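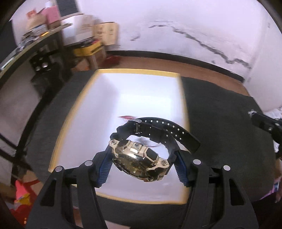
Listel has published revised packing and declaration rules for jewellery and watches sent through its small valuables service. The rules apply from June to all parcels handed in at Listel counters or collected from trade customers, and replace the two separate sets of terms now in use. They cover single items and mixed parcels up to a gross weight of 2 kg. A watch with a bulky, faceted case and its band closed in a loop, for instance, will be treated as a rigid item and must have its own inner box. Chains, loose stones and soft straps are treated as flexible items and may share an inner box if each is bagged.

Reason for the change

Listel reviewed 2,329 claims for damage or loss made by senders under the present terms. In 618 of these, the item had been packed within the rules but had moved inside the inner box during transit. The most common forms of damage were scratched cases, bent ring settings and broken clasps. Claims for complete loss made up a smaller share and were mostly linked to labels that had come away from the outer carton.

The present terms set a minimum thickness for padding but say nothing about the space left around the item. The revised rules set both. Padding must touch the item on every side when the inner box is closed, and the lid must shut without pressure from above.

"The old wording let a sender meet the padding rule and still leave a gap at one end of the box," said Jyoti Agarwal, head of parcel standards at Listel. "We have changed the test to one that can be done on the counter with no tools. Close the lid, turn the box over, and listen."

Tests on inner boxes

Testing was carried out by Vasconcelos, a packaging laboratory in Skukton. The laboratory used 16 designs of inner box, including folded card, moulded pulp and hinged plastic types. Each design was dropped on its faces, edges and corners, then shaken on a table at three speeds. The same set of items was used throughout.

Folded card boxes with a separate insert gave the least movement for watches. Moulded pulp gave the least movement for rings and brooches, but only where the hollow was close in size to the item. Hinged plastic boxes protected well against crushing and poorly against movement. They will still be accepted – with added padding – until existing stocks held by trade customers have been used.

Small items with projecting parts were tested as a separate group. Pins, crosses and stud fittings tended to work through thin foam during the shaking test and reach the wall of the box. The revised rules require these items to be wrapped in tissue and placed in a closed bag before padding is added.
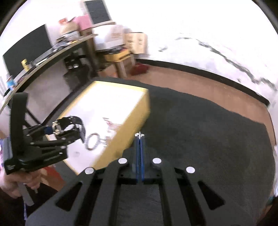

Declaration form

The paper form has been cut from four pages to two. Senders will state the type of item, main material, weight and replacement value. A photograph is no longer required for items below the lower value limit. Above that limit, one clear photograph must be supplied, together with a receipt or a valuation.

Serial numbers should be given for watches where the number can be read without opening the case. Listel staff will not open a case back or remove a strap to find one.

The form can also be filled in through Pustel, the company's online booking system. Pustel will reject a booking if the declared weight is above the limit for the chosen service, and will show the correct service in its place. Bookings made before 4 pm will be listed for collection on the next working day.

Trade customers

Jewellers, repairers and auction rooms with a Listel account will receive the new terms by post. No new contract is needed. Rosaura Cusi, trade accounts manager, will hold an open call for account holders each Tuesday until the rules take effect.

"Repairers send the widest range of items and have asked the most questions," said Cusi. "The main one concerns watches returned without a strap. These remain rigid items and go in an inner box of their own."

Prices and compensation limits are unchanged. Parcels handed in before the start date will be dealt with under the present terms, including any later claim.

Copies of the rules and the declaration form are available at all Listel counters and through Pustel. Press enquiries should be sent to the Listel press office in Skukton.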